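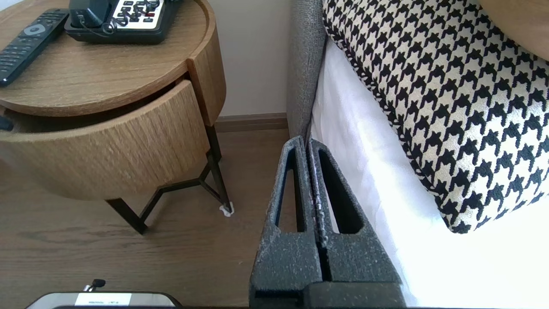
I'd wanted a round bedside table for ages (square corners and my shins don't get on), so when the Tarholm came down to £384 in April I went for it. Still a lot of money for somewhere to put a phone!
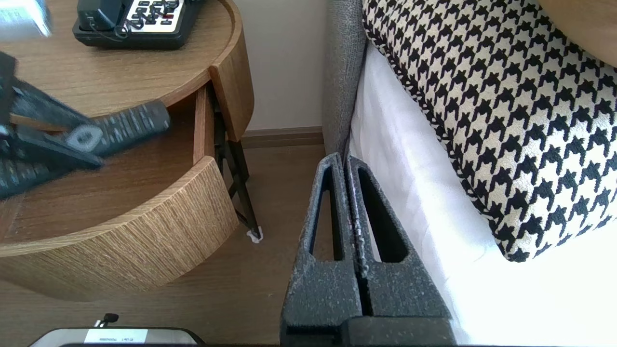 The drawer is what sold me. It follows the curve of the drum – very smart when it's shut – and you'd think you'd lose half the space inside, but I've been pleasantly surprised. Remotes go in lying diagonally, and the big desk phone can stay up on top.

Putting it together took me 23 minutes, mostly spent on the black metal base. Mine wobbled a bit until I'd gone round all the bolts again.

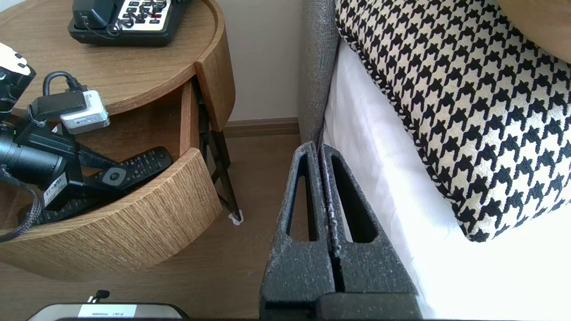 The raised rim is lovely for stopping pens rolling off, less lovely when you're dusting. I'd have liked a soft-close runner at this price too. Four stars from me.

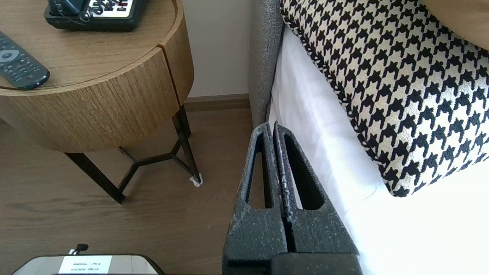
The Tarholm with its drawer shut, next to the grey headboard.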